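Chapter 2
Storage and the Small Office

Start with the desk. Most offices do. A town like Botham might have over 3,000 desks in it and hardly anyone has asked what goes in the drawers, or who decides. This chapter looks at paper, supplies and the cost of looking for things.

Key terms: active file, dead file, retention period, point of use.

Savita Awasthi kept the books at Sowah, a seed merchant, and timed her own searches for one month, July. 239 searches. Most were for things she had used the day before. Stapler, receipt pad, the tax folder. Her fix was cheap – top drawer for daily items only, everything else moved to the hall cabinet. We come back to her figures in section 2.

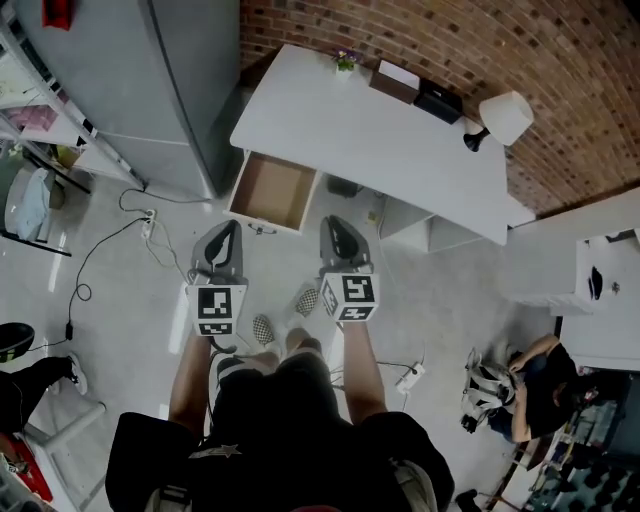
Fig. 2.1 A white desk with an open drawer, against a brick wall.

Active files belong within arm's reach. Dead files dont. The retention period tells you when one becomes the other, and it varies by type of record, so check before throwing anything out. Nundari, our second case, kept 2,538 invoices past their date and paid rent on the room they sat in.

Before you read on – open a drawer you use every day. Write down what you have'nt touched in a month. Bring the list to class, you will need it for Exercise 1.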